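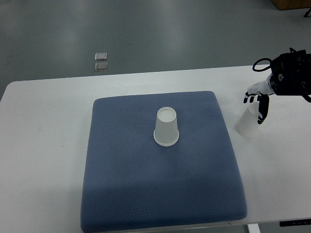
Blue cushion and cups on one of the white tables

Stukum: participants wanted for a balance and handling study

Stukum is looking for adults to take part in a study of how people place and pick up light objects on soft surfaces. Sessions run through May at our Troncoso Road site. You do not need any experience.

What the study is about

Most of what we know about how people handle everyday objects comes from tasks done on a hard, flat table. At home, people put things down on sofas, beds, trays with padding and chair cushions all the time. A light plastic cup behaves differently on a cushion than it does on a tabletop, and people change how they hold it and how quickly they let go. We want to record those changes in a simple, repeatable task. The results will be used by Fleko, which is paying for the work, in the design of household items for people with reduced grip strength.

What you will do

You will stand at a white table with a square blue cushion on it and be given plastic cups. Over the session you will be asked to:

- place a cup upside down on the cushion and let go of it
- move a cup from the cushion to the bare tabletop, and back again
- turn a cup over with one hand, first your usual hand and then the other
- repeat some of these moves at a slower or faster pace

The researcher reads out each move before you start it. There is no score and you will not be compared with other people in the room. If a cup falls over or rolls off the table, leave it and carry on with the next move. The researcher will pick it up.

Each session lasts 56 minutes, including a short form at the start and a break in the middle. We ask everyone to come for 4 sessions, on separate days. The later sessions use the same table and cups but different cushions, some firmer and some much softer.

Who can take part

You can apply if you:

- are 18 or over
- can stand at a table for 20 minutes at a time, or would like to do the task seated (please tell us when you apply so that we can set the table height)
- can see the table clearly, with glasses or contact lenses if you use them
- can follow spoken instructions in English

We would especially like to hear from left-handed people and from anyone over 60, as we have had few applications from either group. People with mild arthritis in the hands are welcome. Please do not apply if you have had hand, wrist or shoulder surgery in the past six months, or if you took part in our tray study last year.

Payment

You will be paid 300 pounds for completing all the sessions. If you stop early you will be paid for the sessions you have attended. Payment is by bank transfer. We cannot pay in cash or vouchers. Travel is not covered, but there is free parking behind the building and a bus stop opposite the main gate.

When and where

Sessions start at 9.30 am, 11 am, 2 pm and 4 pm on weekdays. There is no 4 pm session on a Friday. The study room is on the ground floor with step-free access from the car park, and there is an accessible toilet next to it. Please wear flat shoes and a top with sleeves that can be pushed up to the elbow. Rings and bracelets need to come off for the task, so you may prefer to leave them at home.

Your information

We will record your age, which hand you write with, your hand span and the timings of your moves. Your name is kept apart from these records. You can leave the study at any point without saying why, and you can ask for your records to be deleted up to two weeks after your last session.

How to apply

Ask for an application form at Stukum reception, or write to the study coordinator, Dewanti Teoh, at the same address. Please include a daytime phone number and the session times that suit you best. Shabnam Shaikh will ring you to go through the form and book your first session. The call takes a few minutes.

Questions about the task itself can be put to Babar Siddiqui, who runs the sessions, on weekday afternoons. If you need the information sheet in large print, say so on the form and we will post it to you.

Applications close when all places are filled. We will keep a reserve list for cancellations.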